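Pullusham Railroad Enthusiasts' Circle
Minutes of the regular monthly meeting, 18 November 2024
Held in the back room of the Imier Street library

Present: 12 members, which is a quorum with one to spare. The one to spare left at the break.

In the chair: Märta Nyberg

1. Opening and minutes of the last meeting

The chair opened the meeting at the advertised time, to general surprise. The minutes of the last meeting were read. A member objected that he had been recorded as saying the Censka local was "usually late" when he had said it was "invariably late." The correction was made. A second member, who rides the Censka local to work, asked that it be recorded that she has known it to be on time. This was also recorded. The minutes were then approved.

2. Matters arising

The lost thermos has been claimed. The found thermos, a different one, has not.

The letter to the library asking whether we might have the heating on was answered. The library says the heating was on.

3. The June trip to Shibata Yard

Planning continues. The yard office has agreed in principle to let us onto the east footbridge and the grass bank beside it, provided we sign in, wear vests, and stay on our side of the fence. The chair reminded members that "our side of the fence" means the side the trains are not on. She did not name anyone. Several people looked at him anyway.

Discussion turned to when we should arrive. The morning transfer freight from Censka is the thing most of us want to see, and its timing is a matter of faith. The published working has it into the yard shortly before nine. The members who went last year waited on the bank from seven and it came at twenty past eleven, while four of them were in the diner. The four maintain that they heard it.

It was proposed that we post one person on the bank and one at Imier Junction with a phone, so that the diner can be warned. Carried. There was then a silence during which it was hoped someone would offer to be the person at Imier Junction, where there is no diner, no bench and not much of a junction. The matter was held over to the next meeting.

Bus hire has been quoted at $777 for the day. Members felt this was a lot for a bus. The chair said it was the cheaper of two quotes and that the other bus had no working restroom. Members felt, on reflection, that it was quite a reasonable amount for a bus. Agreed to book, deposit to be paid before the end of the year. 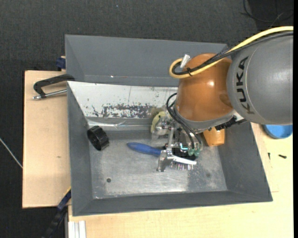
Packed lunches were discussed for longer than the bus. The position is that everyone brings their own.

4. The sighting log

The log for the year now stands at more than 393 entries, the exact total depending on whether we accept the ones submitted under the heading "probably." The chair asked again that entries give the locomotive number, the place, the direction and the time, in that order, and in handwriting another person could read. An entry received last month said only "two blue ones, going well." It has been returned to the member for further particulars.

There was a disagreement about whether a locomotive seen dead in a train counts as a sighting of that locomotive. The view from the left side of the table was that it was there and it was seen. The view from the right side was that if we count those we may as well count the ones on flatcars, and then where are we. After twenty minutes the chair ruled that dead locomotives count but must be marked with a D. A member asked what to do about a locomotive that is running but not pulling. The chair said that would be a question for the new year.

A member reported that the switcher at Pullusham has been repainted. Another said it has been washed. To be checked.

5. The footbridge at Pullusham station

The county is proposing to replace the old footbridge with one that has elevators and six-foot solid panels down both sides. We are in favor of the elevators. We are less in favor of the panels, several members being five foot five.

Draft letter read aloud. It was thought to be good but a bit strong in the third paragraph, where it compared the panels to a prison. The author of the draft agreed to take out the prison and leave in the request for mesh or clear panels on the west side, where the light is better in the afternoon. Letter to go out over the chair's signature.

6. Slide evening

The next slide evening will be short-line branches of the region, two carousels. The projector bulb was replaced after the last one and the spare is now in the cupboard, in the box marked "flags."

The chair asked that presenters keep to the time allotted. The last presenter was asked for half an hour and had reached his second vacation when the library began turning off the lights. He said he still has the rest of them if there is interest. It was noted that he had said so.

7. Any other business

The question of club caps came up, as it does. Two colors were favored equally and a third was favored by one person very much. No decision.

A member wished it known that the timetable app has been showing the evening Shibata freight as canceled when it is running, and as running when it is not. Another member said that in that case it was perfectly reliable and one only had to read it backward. Members are asked to note discrepancies in the log, on the back page.

The found thermos will be on the table at the next meeting. It is green and has something in it.

8. Close

The meeting closed at ten to nine, so that members could get down to the platform for the northbound freight. It had gone through at half past eight. Those in the chairs nearest the window confirmed the sighting but had not gotten the number.

Action items

Bus deposit: Märta Nyberg
Footbridge letter, without prison: Märta Nyberg to sign
Switcher, paint or water: anyone passing
Imier Junction lookout: open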